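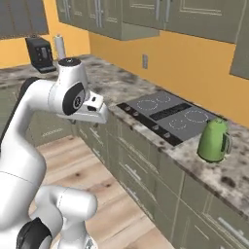
Granite countertop, speckled finish.

Śliwiński Youth Sports Hall: Pre-Event Safety Checklist
Event: girls' multi-sport clinic
Walked on 11/03/2018 by Urszula Zalewska
Copy to: Enikő Mészáros, clinic director

1. Court floor, dry and swept
Pass. Swept, at least. The sign-off sheet says "deep cleaned" and I doubt it.

2. Volleyball posts padded and locked
FAIL. 4 pads on site, one with a split seam. Tape is not a repair. Same note was made in May.

3. Basketball hoops, winch and safety strap
Pass on the main court. Side hoop strap has no inspection tag. I was told the tag "fell off." Keep the hoop raised until somebody shows me paperwork.

4. Lacrosse area netting
Pass with comment. Net reaches the floor but the bottom cord is slack. A hard low shot will go under it.

5. Free weights and racks
Racks bolted. Collars missing on two bars. The Fadik rack is rated 307 lb according to the label, which is half peeled, so I would not lean on that number.

6. Emergency exits
Exit B opens. Exit C opens if you use your shoulder. FAIL.

7. First aid kit and AED
AED light green. Kit was listed as full; 13 items were past date.

8. Headcount
71 girls signed up. Coach Nowicki says his station can handle any group size. I'd like to see that in writing.

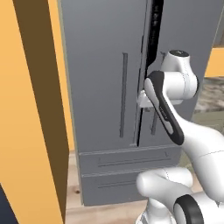 Can the clinic run if only the volleyball posts are still marked FAIL?
Only with volleyball dropped from the rotation and the posts taken off the floor. Exit C has to be fixed either way.

Recheck items 2, 6 and 7 before doors open. "It's being handled" does not count as a recheck.

Signed: U. Zalewska
Second signature: pending, K. Konstantinidis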